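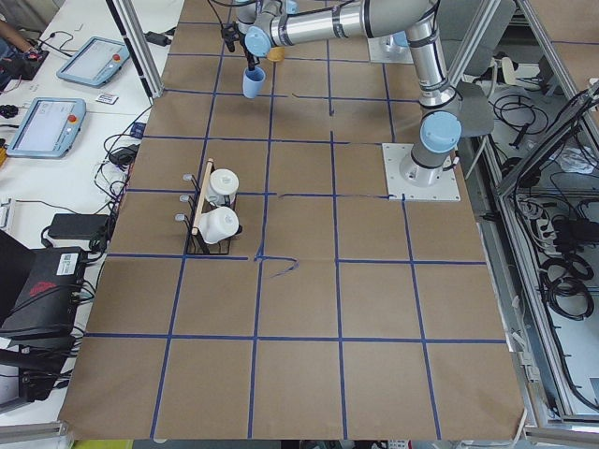 Photo: Trarnance workshop notes

How to track down a gripper that drops the cup halfway

Updated November 1, 2023

Most advice on dropped objects starts and ends with "turn up the grip force." I don't buy it. We followed that advice on our cup and mug bench and ended up with the same drops and a cracked cup. The fault was in the cable to the gripper, and it had been sitting in the log the whole time.

This page covers the checks we now do, in the order we do them. It assumes a small arm with an electric gripper on the end and a teach pendant you can reach without leaning over the table. If you have two arms on one table, park the other one and leave it parked. You don't want to be chasing two problems.

Before you touch anything

Press the red stop button on the pendant and make sure the arm really stops. Then do it with the second pendant. They look alike, and it is very easy to have your hand on the one that belongs to the other arm. Put a label on each. I know the manual says they are paired at setup. Check anyway.

Use a plastic cup for all of this. Keep the ceramic mugs for when you trust the thing again.

Step 1. Read the log before changing a setting

Ours had 1,329 lines for the one shift and I nearly skipped it. Sort by source and look only at the gripper. You want anything that says the gripper lost contact with the controller, even for a moment. Our controller called this a "tool notice" and gave it the same gray color as a routine message, so don't expect a red banner.

If the notices line up with the drops, go straight to step 3.

Step 2. Hold still and wait

Close the gripper on the cup, lift it just clear of the paper, and leave it there for 15 minutes. No motion at all. If the cup slips, you may have a force or finger pad problem, and the usual advice is finally worth trying. Clean the pads first and raise the force in small steps.

Ours didn't slip. A vendor's support page would call that a pass. All it tells you is that the gripper can hold a cup while nothing moves, and nobody buys a robot for that.

Step 3. Turn the wrist slowly

Set the speed to 10 percent. With the cup held low, turn the wrist joint one way to the end of the range you use in your program, then back the other way. Watch the log, not the cup. Keep your hands outside the taped grid while it moves, slow or not.

We got a notice near the same wrist angle on every pass. With the arm stopped and powered down, look at the slack in the gripper cable. Too little and it pulls on the plug when the wrist turns. Too much and it can catch on whatever is on the table, and a mug rack with bare hooks is very good at catching things.

Step 4. Swap the cable, and only the cable

Don't update the firmware the same afternoon. Don't move the base plate. If you change three things and the drops stop, you have learned very little. We put in a spare from Detico, left everything else alone, and ran step 3 again with a clean log.

Step 5. Run it for real, for long enough

A handful of good picks proves nothing with a fault that comes and goes. We ran 475 picks with the plastic cup before going back to mugs, and I would have liked more.

What the gripper should do when it loses contact

This part still bothers me. Our arm kept moving after the gripper dropped out. It finished the path with its fingers open and went back for the next pick as though all was well. Look for a setting that ties the loss of the tool signal to a protective stop. On ours it was off by default – three menus deep, under a heading about accessories. Turn it on, then test it on a slow, empty-handed move before you rely on it.

The Zullonlow add-on claims to predict this kind of fault from motor current. We tried it on the bad cable and it reported good health. Maybe a later version does better. I plan to run it again in December, with the old cable, which I kept in a bag marked BAD.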